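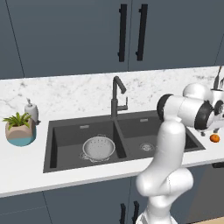 Ticket : le bras dépasse le fruit dans la cuisine simulée

Temps de lecture : 2 min

Ouvert le lundi 13 octobre par Carolina Garcia, club robotique Baptista
Projet : Stiltuma (ranger les fruits dans la passoire de l'évier)
État : résolu !

Symptôme
La pince arrive bien au-dessus du plan de travail, côté droit de l'évier, puis elle se referme à côté du fruit. 16 échecs sur 30 essais, toujours avec le même décalage vers la droite. Le reste du trajet est superbe, le poignet passe au-dessus du bac sans rien toucher, on était déjà tous debout devant l'écran !

Essais
- Relancé la scène avec une autre graine : pareil.
- Baissé la vitesse du poignet : pareil, en plus lent.
- Passé la simulation de 200 à 500 pas par seconde : les doigts tremblent moins (joli gain, on garde), mais le décalage reste.
- Affiché les repères : celui de la pince est resté sur l'ancien modèle de doigts, celui de mars. Trouvé !

Correctif
Repère de l'outil recalé sur les doigts actuels, fichier renvoyé sur le dépôt Omley. Nouvelle série de 30 essais : 30 prises réussies. Les cris se sont entendus jusqu'au couloir.

Reste à faire
Le dépôt dans la passoire, bac de gauche. Il faut franchir la séparation entre les deux bacs et contourner le robinet, donc on ajoute un point de passage plus haut. J'ouvre un ticket séparé, qui veut le prendre ? Pensez à récupérer le fichier avant de lancer quoi que ce soit.

Contact : atelier Gostance | © Club Baptista | Haut de page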